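Tallham Adult Learning Partnership
Repair and Mending Skills Program
Second Progress Report to the Donnelly Fund

Reporting period: March through October

Summary

The Partnership submits this report under the terms of the grant awarded for evening courses in sewing, alteration and household repair. Courses are now running at both approved sites, Tallham and Trutusstead. Enrollment for the period reached 306, and spending remains within the approved budget. One activity, the course in upholstery, has been delayed and is discussed under Changes to the Work Plan.

Enrollment and Attendance

The Tallham site offered 22 course sections during the period and the Trutusstead site offered 21. Demand was strongest for the beginning alterations course, which filled at both sites before the close of registration. Attendance at Trutusstead fell during the summer, when bus service to the site ended at 7:30 p.m. and several learners had to leave before the end of class. The start time was moved forward by half an hour in September, and attendance has since recovered.

Learners who finish the beginning course may continue to the intermediate course without a further application. The Partnership had expected most of them to wait a term before doing so. In practice many continued at once, and an additional intermediate section was opened at Tallham to meet the need.

Equipment and Supplies

The grant provided for the replacement of worn hand tools and the purchase of two sergers. The sergers were delivered in June and are in regular use at Tallham. Hand tools were bought through Hestis, the regional supplier named in the original proposal, at the prices quoted there. Shears, seam rippers and measuring tapes are now issued by the classroom at the start of each session and returned to a locked cabinet at the close. Losses have been small — chiefly tapes and chalk — and have been covered from the supplies line.

Fabric scissors are kept apart from those used for paper and card. Instructors check the pivot screws at the start of each term, and blades are sent out for sharpening when they no longer cut cleanly to the tip.

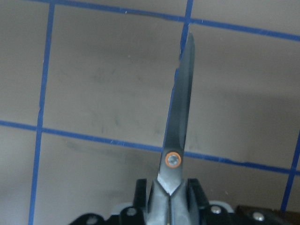
Changes to the Work Plan

The upholstery course was to begin in May at Trutusstead. The room set aside for it did not pass the county's ventilation inspection, and the landlord's repairs were not finished until late August. With the agreement of the Fund's program office, the course has been moved to January. The instructor's fees for the canceled term were not spent and are carried forward in full.

Finances

Instruction remains the largest cost and is in line with the forecast. Printing costs were higher than planned, owing to a second run of the course handbook in large type. The difference was met from savings on room rental at Tallham. No transfer between major budget lines is requested at this time.

Plans for the Next Period

The Partnership will open the upholstery course, continue all current sections and complete the learner survey described in the proposal. Survey forms have been tested with one class at each site and shortened as a result. Findings will be included in the final report, together with the full statement of accounts.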